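About Drisell

Drisell began in a borrowed office above a shop in Lurthorpe, with two desks, a kettle and a long list of questions about how robots ought to behave when they come into somebody's home. We are a small company and we've stayed small on purpose, but we have grown fond of those questions, and we'd like to tell you a little about how we go about them.

Our work is writing and checking house rules for home robots. Makers come to us with a machine that can already find its way about, and we help them decide what it should and shouldn't do once it gets there. When should it wait at a door? What may it pick up, and what must it leave well alone? Who gets told if it bumps something? These sound like simple matters, and some of them are — but you would be surprised how long we can spend on a single doorway!

We do much of this in simulated homes before anyone brings a machine near a real one. Our library has 300 rooms in it at present, and every new set of rules goes through 1000 trial runs before we'll put our name to it. Bathrooms get more of our time than any other room, partly for reasons of space and partly for reasons of plain good manners.
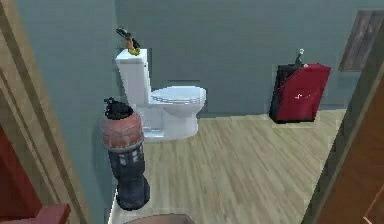 Rochelle Rutherford

I look after the bathroom rules, so this part of the page has fallen to me. A simulated room with a toilet against the far wall and a pale plank floor is a very ordinary place to spend your working day, and I've come to love it. Our first rule is that the robot stops at the threshold and stays there until it has been given leave to go in. The second is that anything standing on top of the cistern is to be left where it is, unless the person has asked for it by name. Small things perched up high are easily knocked, and they usually belong to somebody who knows exactly where they put them.

We also ask that a closed lid stays closed, and that nothing taken from a bathroom is carried on into a kitchen without a clean in between. Úna Moriarty wrote that last one, and she will defend it against all comers.

Teodora Vidmar runs our review days at Printhorpe, where makers can bring their own rules and go through them with us line by line over a good lunch. If you'd like to join one, or simply have a question about a robot at home, do write to us. Rules are revised every February, and letters from the public are read first.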